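Minutes, textile handling automation working meeting
24/11/2023, Zadville site, upstairs room
Present: operations, maintenance, laundry floor (day and evening), quality, HR, safety. Apologies from purchasing.

## 1. Minutes of the previous meeting

Accepted with one correction. Under item 4, "folding line" should read "sorting line". The folding line was not discussed in September.

Open actions carried over:

- Guard rail at the infeed of the sorting line: done.
- Revised lockout sheet for the feeder: drafted, not yet posted. Maintenance to post.
- Locker move for evening shift: still open, see item 6.

## 2. Sorting line, status

The Stivier feeder has run on both shifts since September. Operations reported that it takes up to 3,000 pieces on a full day, flat goods only. Fleece, fitted sheets and anything with a drawstring still go to the manual tables.

Stops remain higher than planned. The evening shift logged 48 stops in the last full week. Most are double picks, where two pieces come up together and the photo-eye rejects them. A smaller number are goods caught under the belt lip. Maintenance has shimmed the lip and will measure again after two weeks of running.

Laundry floor asked that the stop log separate "cleared by operator" from "cleared by maintenance". At present both are entered under the same code, and the monthly report gives the impression that operators are waiting for a technician each time. In practice they clear most of the stops themselves. Operations agreed to split the code.

Quality noted that the reject bin is emptied at shift change only. When it fills early, rejected pieces end up on the floor and have to be rewashed. Agreed: the bin is emptied at the mid-shift break as well. This adds a task to the line operator's sheet and the sheet will be updated to show it.

## 3. Changes to work at the manual tables

Before the feeder, operators rotated between flat goods and mixed goods every two hours. With flat goods gone from the tables, what remains is mixed goods only, which are slower and need more handling per piece. The piece target was not changed when the feeder started.

Laundry floor's position is that the old target can't be met on mixed goods and should not be shown on the board. Operations' position is that some target is needed for planning. After discussion:

- The old target comes off the board from Monday.
- For 12 weeks the tables run without a piece target. Quality records output by category in that period.
- A new target is set from those records, with the floor present when it is set.

HR confirmed that the shift bonus is paid at its present average for the same 12 weeks. Evening shift asked for this in writing. HR to issue a notice.

Rotation: the line operator position is currently held by the same people all week. Several table operators have asked to be trained on it. Maintenance can train two people per week without affecting service work. Agreed to start with evening shift, which has the least cover. Training counts as paid time and is not to be scheduled on a rest day.

Wrist and shoulder complaints were raised. Safety has received more reports from the tables than in the same period last year, and the floor links this to the loss of rotation. Safety will review table height and reach. Adjustable tables were quoted last year and purchasing still has the quote.

## 4. Noise and layout

Measured level at the infeed position is 70 dB with the blower on. This is below the site limit, but operators report that they can't hear the phone or each other across the aisle. A flashing light for the phone was agreed. Maintenance has one in stores.

The aisle between the feeder and table 3 is too narrow for two carts. Carts are to travel one way, from wash to dry, until the layout is redone. Floor arrows to be taped.

## 5. Handling of fleece and soft goods

Fleece is the next category under study. The feeder's suction heads do not hold it, so the Nghiêm project is collecting handling demonstrations with two-finger grippers, worked by hand on a white covered surface. Operators from the tables take part on a voluntary basis, at normal rate.

Points reported by the project:

- Picking at the hem gives a firmer hold than picking in the middle of the cloth, where the fingers tend to close on one layer and slip.
- A frayed corner is a poor starting point. Loose threads go between the fingers first and the cloth follows late or not at all. The current instruction is to approach from the edge and leave a gap until the finger is against the cloth.
- The second gripper is used for holding and spreading. Operators new to the tool tend to close both at once.
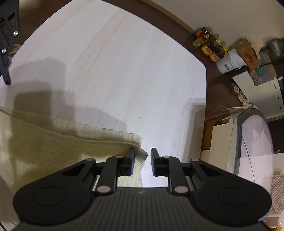
Textile Handling Group, Wotasby Operations

The floor asked who decides what counts as a good demonstration. At present the project does, after the session, and the operator does not hear the result. Agreed that results are given back to the operator within the same week, with the reason when a demonstration is discarded. Results are not to be used in performance reviews. HR will add this sentence to the consent form, and earlier participants will be given the new form to sign.

The floor also asked whether fleece will leave the tables altogether if the study goes well. Operations answered that no equipment has been ordered for fleece and no date is set. If a purchase is proposed, it comes to this meeting before an order is placed — the floor asked for that to be minuted, and operations had no objection.

Sessions are limited to roughly two hours with a break in the middle. Evening shift reported that the grippers feel heavy toward the end. Safety will weigh the tool and include it in the reach review under item 3.

## 6. Any other business

Lockers: the evening shift lockers are still behind the feeder's electrical cabinet, inside the marked service area. Operators have to step over the line to reach them. Safety wants them moved before the end of the year. Maintenance needs one morning without the line running. Operations to propose a date.

Spare parts: one spare photo-eye in stock. The group asked for two. Purchasing to be informed.

Work instructions: the feeder instruction exists only as the supplier's manual. A one-page version for the line is to be written by the operators who run it, checked by maintenance, and kept at the infeed.

## 7. Actions

| Action | Owner | Due |
|---|---|---|
| Post lockout sheet | Maintenance | next week |
| Split stop code in the log | Operations | next week |
| Empty reject bin at mid-shift break, update sheet | Laundry floor | immediately |
| Remove piece target from board | Operations | Monday |
| Written notice on bonus | HR | next week |
| Record output by category | Quality | 12 weeks |
| Line training, two people per week | Maintenance | start with evening shift |
| Review table height, reach and gripper weight | Safety | next meeting |
| Find quote for adjustable tables | Purchasing | next meeting |
| Phone light and floor arrows | Maintenance | next week |
| Results back to operators in the same week | Nghiêm project | from next session |
| Amend consent form | HR | before next session |
| Propose date for locker move | Operations | next meeting |
| Second spare photo-eye | Purchasing | open |
| One-page feeder instruction | Laundry floor, maintenance | next meeting |

Next meeting: same room, at shift overlap so that both shifts can attend. Items for the agenda go to operations two working days ahead.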